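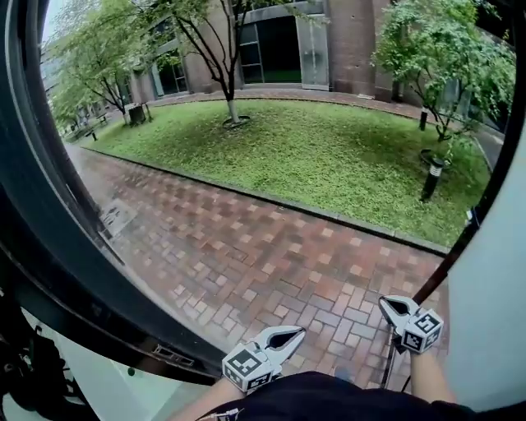 第三讲 脚底下的砖:人字纹、席纹与一条步道的来历

Cadaneck 庭院营造班 讲义
2019年9月20日
主讲:Huguette Lefèvre 助教:Shahab Ansari

各位同学好。上一讲我们在土方和垫层上花了太多时间,到最后大家都有点坐不住了,我看得出来。这一讲总算可以说说看得见的那一层,也就是砖本身。讲义写得比课上讲的要啰嗦一些,有些话当时来不及说,我就都补在纸上了,大家回去泡杯茶慢慢看,不必一口气读完。

先请大家养成一个习惯:进到一个院子,先低头。我知道多数人进院子都是先看树、看墙、看水缸,这些当然都好看,可铺地是整个院子里面积最大的一件“家具”,每天被踩,被雨淋,被椅子腿拖来拖去,它舒服不舒服,整个院子的脾气就定了一半。讲义开头那条步道,砖面是湿的,有的地方泛着水光,天也阴着。我个人最喜欢在这样的光线底下看砖。大晴天的时候砖面反白,颜色都浅一层,灰缝也不容易看清楚;砖一湿,红的更红,浅黄褐的那几块也跳出来了,图案一下子就有了精神。

一、先认图案

砖铺地面的图案,说起来名目很多,各地叫法还不一样,同一个名字在两位师傅嘴里可能是两种铺法。我们班上统一用下面几个叫法,免得讨论的时候鸡同鸭讲。

1. 顺铺(错缝)
一排一排地铺,上一排的竖缝落在下一排砖的中间。这是最省心的一种,切砖少,初学的同学第一块试铺板都从它开始。它有明显的方向感,顺着走显得长,横着走显得宽,所以窄院子里可以借它的力。缺点也在方向上:如果垫层没有压好,或者两边没有挡住,整排砖会慢慢顺着缝滑动,时间长了缝就一条宽一条窄。

2. 席纹
两块砖并排为一组,相邻一组转个直角,横一组、竖一组,像编席子,也像编篮子,所以有人叫它篮纹。这种图案要求砖的长度正好等于两块砖的宽度再加一条缝。请大家把这句话划下来。很多人买了砖回来才发现长宽对不上,组与组之间的缝越铺越乱,铺到第三排就开始怀疑人生。席纹看上去安静、稳当,适合停留的地方,比如摆桌椅的一角、门前一小块平台。它的弱点是通缝较多,如果上面要走推车,就不如下面这种结实。

3. 人字纹
一块砖的端头顶着另一块砖的侧面,一路交错下去,互相咬住。走人走车,砖受了力不容易单独跑掉,因为前后左右都有邻居拉着它。人字纹又分正铺和斜铺:正铺是砖边与院子的边平行,斜铺是整个图案转过来,尖角朝着前进的方向。斜铺好看,但沿边每一块都要切,费工也费砖。课上 Maëlys Bailly 问,能不能中间斜铺,边上用整砖镶一圈,把切口藏在里面。当然可以,而且我很推荐,后面讲收边的时候会再说到。

4. 混铺
同一块地面上用两种图案。开头那条步道就是人字纹和席纹放在一起的,大家可以把它当作这一节的参照。混铺最要紧的是想清楚为什么要换:是走的地方和站的地方要分开,还是遇到了一个转角,还是单纯想让长长一条路有个喘气的地方。理由可以很小,“我奶奶喜欢坐在这里剥豆子”就是很好的理由。如果完全想不出理由,只是觉得一种不够热闹,那我劝你先铺一种,住上一年再说。

混铺在技术上的麻烦,多半出在两种图案碰头的地方。席纹是方方正正的一格一格,人字纹的边却是锯齿一样的,硬碰在一起就会剩下许多半块砖大小的空当。常用的办法是在交界处铺一条直砖做分隔,一排就够。也可以顺着模数走,让锯齿刚好落在席纹的格子上,这样不用分隔带,可是放线的时候要格外仔细,最好先在纸上画一遍。

二、再看颜色

同学们去砖场挑砖,老板总会拿一块最漂亮的给你看,摸起来细腻,颜色匀净。请你一定客客气气地把那块放下,走到砖垛旁边,自己从上、中、下各抽几块摆在地上看。烧砖的时候,窑里不同位置受火不同,出来的颜色总有深浅,这本来是好事。步道上那样偏红、偏粉、再夹一些浅黄褐的,走近了热闹,走远了又合成一片暖色,比一色到底的耐看,脏了旧了也不显眼。

要做出这种深浅相间的效果,秘诀只有一个:混垛。不要拆完一垛再拆下一垛,要同时开几垛,轮流取砖。不然铺到最后,院子东头一片深,西头一片浅,像洗花了的被面。Shahab 年轻时在 Bultel 砖场帮过工,他教大家的办法是取砖的时候从垛子的一侧竖着往下拿,不要一层一层平着揭,这样每一车里自然就有各层的颜色。这个办法我用了很久,没有失过手。

至于故意排颜色,比如一块红一块浅、规规矩矩地间隔着来,我不反对,可是要知道这样一来眼睛就会去找规律,有一块排错了,天天看,天天难受。放手让它随机一些,反而宽容。不过随机也要人管,铺一段就退后几步看看,遇到同色的砖挤成一团,就趁还没灌缝换掉几块。

灰缝的颜色常常被忘记。缝比砖深,每一块砖的轮廓就清清楚楚,图案也跟着站出来;缝和砖相近,地面就连成一片,图案退到后面去。步道上的灰缝是偏深的,所以人字和席纹都好认。如果你费了大力气铺混铺,最后用一个跟砖一样的浅红色勾缝,等于请了一桌客人又把灯关掉。选缝的颜色,请务必做一小块样板,等它干透,再泼一碗水看看湿的时候什么样,两样都喜欢了才动手。

三、砖的尺寸与用量

走人的步道,我们班上的统一做法是用60毫米厚的铺地砖。墙砖有时也被拿来铺地,样子差不多,可是吸水和抗冻都不一样,淋几个冬天,面上容易起皮,一片一片往下掉。买的时候直接问清楚是不是铺地用的,不要不好意思。

算用量的步骤如下:
(1)量出净面积,扣掉树池、井盖、台阶。
(2)选定图案,查 Gautier 的用量表(随讲义发过复印件,没有领到的同学找 Shahab)。
(3)加损耗。顺铺和席纹损耗最少,正铺人字多一些,斜铺人字最多。
(4)凑成整垛。宁可多出一点,堆在墙根,将来补砖用得上。同一窑的颜色,过几年再想去买,多半是找不到的。

拿我们在 Sitach 院子的练习地来说,大约要用1,000块砖,这个数里已经包含了损耗和留作修补的一小堆。Hryhorii Yatsenko 那一组算出来的结果比别组少了不少,课后核对,是忘了把镶边的一圈算进去。这个错误我自己也犯过,而且是在给人家干活的时候犯的,当时脸都红了,所以请大家不要笑他,下笔之前先把边画上。

四、水往哪里去

这一节本来应该放在最前面,可是每次放在最前面,大家就打瞌睡,所以我把它挪到了看完好看的东西之后。

砖地最怕积水。水停在面上,冬天要结冰,平时要长青苔,老人小孩都容易滑倒。水停在下面,垫层就会变软,砖跟着沉。所以每一块砖地都要有坡,我们用2%的坡度。这个坡走在上面几乎没有感觉,杯子放在桌上也不会歪,但是水认得它。坡的方向永远是离开房子的,往草地、花池或者排水沟那一边走。步道如果两边都是绿地,可以做成中间略高、两边略低,水分两路走,更轻松。

检查坡度最好的老师是雨。雨停以后过一阵子再去看,整块地面都带着潮气,那很正常,砖本来就会吸水,颜色深一点、有些地方发亮,都不必惊慌。要留意的是水有没有聚成一摊。哪里有一摊,就用粉笔沿着水边画一圈,等干了再量那一块沉了多少。光凭一眼看见砖面发亮,是说不准底下怎么样的,我见过有人把刚铺好的一整片掀了重来,就因为早上看见它亮晶晶的,其实那只是一层薄薄的水。

灰缝和排水也有关系。缝里填砂,水可以从缝里慢慢渗下去,砖也能一块一块起出来修;缝里灌砂浆,面上干净,不长草,但水只能靠坡走,热胀冷缩的时候还容易裂。两种都有人用得很好。我自己偏爱填砂,大概是懒,喜欢以后能反悔的做法。

五、收边与转角

一条砖路结实不结实,一半看边。人在中间走,力往两边推,边上要是没有东西挡着,再好的人字纹也会一点一点散开。边砖可以立着埋,可以平着用砂浆坐牢,也可以用石条。不管哪一种,都要在铺中间之前先做好一侧,让它当靠山。另一侧等铺到头了,按照实际宽度再定,这样可以少切许多砖。

前面 Maëlys 问到的镶边,做法是这样:沿着路的两侧各铺一排顺着走的整砖,中间的图案铺到它跟前,切口都朝着镶边。切砖的时候请记住一条,切下来太小的三角不要用,小得像一块饼干的砖头,踩几次就松了。遇到这种情况,把旁边那一块整砖也换掉,两块合起来重新分,切成两块大一点的。

转角处不要硬拗图案。人字纹遇到直角转弯,其实可以一路铺过去不用变,它的两个方向本来就是互相垂直的,这是它特别可爱的地方。席纹也是一样。只有顺铺需要想一想,要么在转角换一小块席纹,要么让两个方向的砖交错搭接。

六、实作步骤(Sitach 练习地)

这一期共有19位同学报名实作,分组名单贴在工具房的门上。请穿硬底的鞋子,膝盖怕疼的自备垫子,旧毛巾折几折也很好用。

第一步,放线。拉好两条互相垂直的线,用对角线核对。线要绷紧,弹一下有声音。
第二步,刮砂。砂面刮平以后谁都不要再踩上去,包括我。每年都有人为了捡一支铅笔踩出一个深深的脚印。
第三步,从直角的那一头开始铺。人站在已经铺好的砖上往前退着递、往前铺,不要站在砂上。
第四步,每铺几排,用长尺靠一靠,看缝有没有跑偏。差一点点就马上调,不要想着后面再找回来,它不会自己回来的。
第五步,铺完整砖再统一切边砖。切砖要戴护目镜和口罩,用湿切,长头发扎起来。
第六步,扫砂入缝,来回斜着扫,然后垫上胶皮用平板夯轻轻走一遍,再扫一遍砂。
第七步,浇一点水,看它往哪里流。看完了大家一起喝茶。

上一期的助教 Sylvain Charpentier 留下过一块小样板,还放在工具房后墙边,是席纹接人字,中间用了一条直砖分隔。动手之前可以过去蹲着看一会儿,摸摸接头的地方,比看我画的图明白得多。

七、以后怎么照顾它

砖地不娇气,可也愿意有人惦记。平时用硬毛扫帚扫,顺着缝的方向扫,落叶不要让它烂在缝里。高压水枪请尽量少用,水柱会把缝砂冲出来,面上看着干净了,过不久砖就开始晃。青苔我是不太赶的,背阴的角落里有一点绿,跟红砖配得很;可是常走的路上还是要刷掉,用热水和刷子就行,不必上药。

每年五月,天气稳下来之后,挑半天时间把整个院子走一遍,脚底下觉得哪一块会响、会翘,就做个记号。松了的砖用两把旧螺丝刀从两头撬起来,补砂,找平,再放回去。放回去的时候记得原来哪面朝上就还是哪面朝上,磨旧了的砖面和新的一面差别很大,翻错了,好几年都看得出来。

有同学问要不要刷封闭剂。刷了以后颜色会一直像湿的时候那样浓,有人就喜欢这个效果。我的看法是先别急,让它自己干几回、湿几回,你会发现一块会随着天气变颜色的地面很有意思。真想刷,先在墙角不显眼的地方试一小片,看看滑不滑。

八、课后作业

1. 找一段离你家不远的砖路,画出它的图案,至少画到能看出规律为止。不会画画没有关系,用尺子就行。
2. 同一段路,晴天看一次,雨后看一次,各写几句话,写颜色和灰缝有什么变化。
3. 为一个你熟悉的小院子设计一条混铺步道,标明两种图案各用在哪里,交界处怎么处理,水往哪边走。请写上理由,一两句就好。
4. (选做)收集几种砂,装在小瓶子里带来,我们对着砖比一比缝的颜色。

作业交给 Shahab,纸质的、手画的都收,沾了泥也收。下一讲讲台阶,请大家把家里楼梯每一级的高度和深度量好带来,顺便问问家里的长辈,哪一级走着最别扭。

Cadaneck 庭院营造班 | 讲义仅供本班学员使用,转载请先联系教务 | 联系我们 | 版权所有 | 返回顶部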